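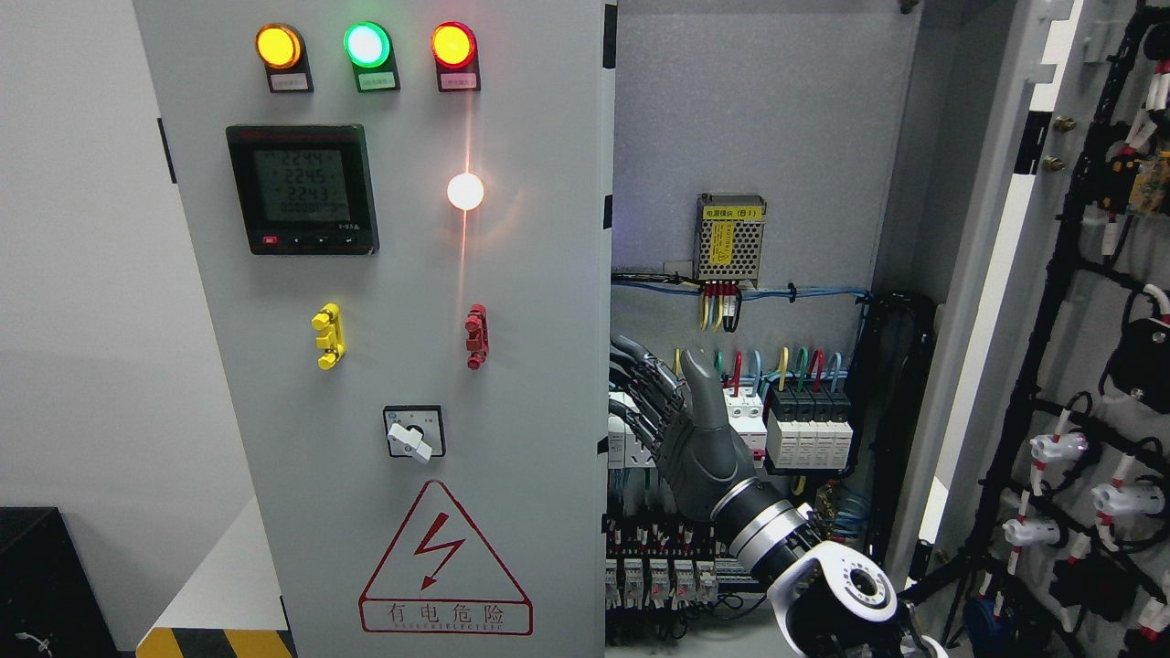
August, late evening

My feet hurt and I'm too wound up to sleep, so I'm writing this at the kitchen counter with a bowl of cereal. I got to spend the whole day at Indance! Months of asking and they finally let me sit in on the cabinet work, and I have come home with nine pages of scribble and a head full of breakers.

The question I keep getting from my brother-in-law is when one of these machines is going to do his dishes. I used to say two years just to shut him up. After today I think the dishes are harder than the panel, and I'd never have believed that in the spring. A cabinet stays where you bolted it. Every breaker sits on its rail, every lamp has its label, and the drawing tells you what ought to be there. My sink has never once matched a drawing.

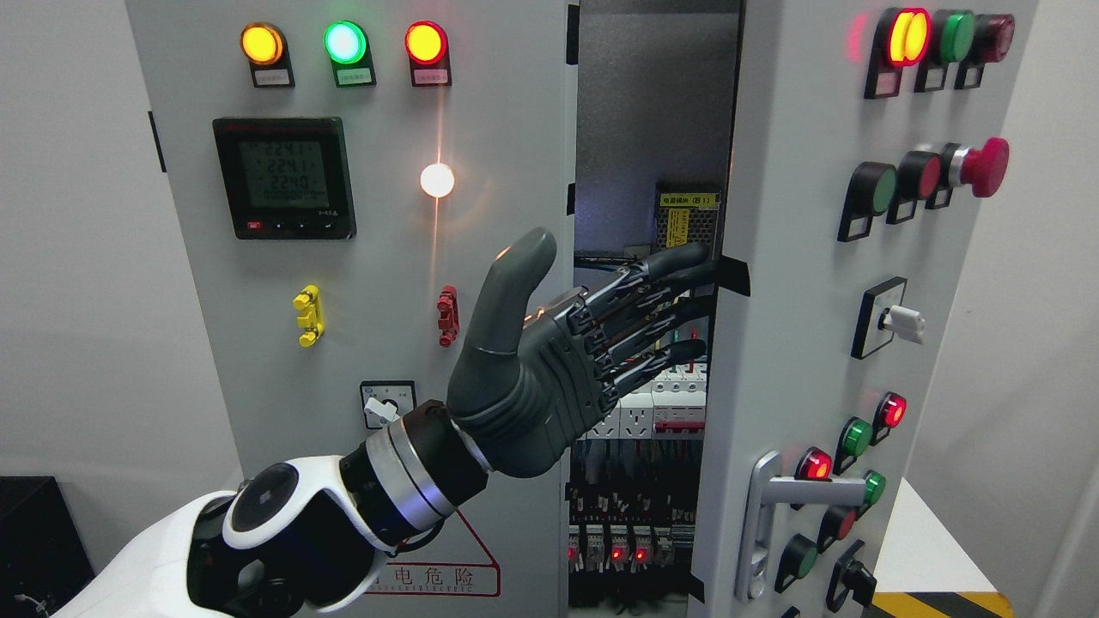

Ashton Tamihana

What I love is how much of shop-floor work is just getting a hand to the right place. You come in between the two doors with the handle and all those buttons on one side and live equipment on the other, and you'd better not lean on the emergency stop. I've watched grown electricians bump one with an elbow (I have been that electrician). A robot hand with a thumb and four fingers has the same trouble we do in there. It's built for our kind of space, so it inherits our kind of clumsiness, and I find that sort of endearing.

Can it do the job yet, though? I wrote "some of it" in my notebook and underlined it twice. Reaching toward a breaker, yes. Reading a meter, sure, any camera can do that, and three phases sitting around 224 is a nice easy thing to check. Flipping one small toggle in a row of identical small toggles is where I start holding my breath. The people at Briseck told me they went through 890 practice reaches on a dummy panel before they trusted theirs near a real one. I thought that sounded like a lot until I remembered my apprenticeship.
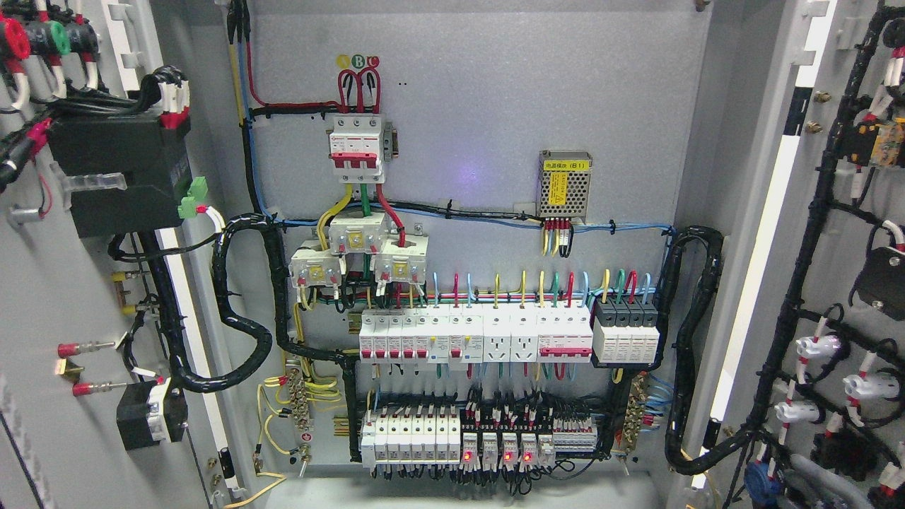 And then there's wire. Give me a loose ferrule on a thin black wire, tucked behind ten others just like it, and I'll find it by feel with my eyes shut. I can't see a machine doing that next year. You have to push the bundle aside without tugging anything, and hold it aside, and tighten with the other hand. It's the same thing as getting a sock out of a fitted sheet, come to think of it. Cuautle has a laundry project going and they're stuck in just that spot, soft stuff that won't stay put.

Still, I'm so happy I went. Round of inspections, reset this, switch that over, call a person if it looks funny: I'd hand over that much gladly, especially the ones at 3 a.m. in February. The Tramer site alone has almost 2,000 breakers to look over and I have personally walked every aisle of it.

Must remember to ask about gloves, and whether the fingertips can be swapped. Also email for a copy of the wiring drawing. Alarm's set for 6:30 and the cereal is soup.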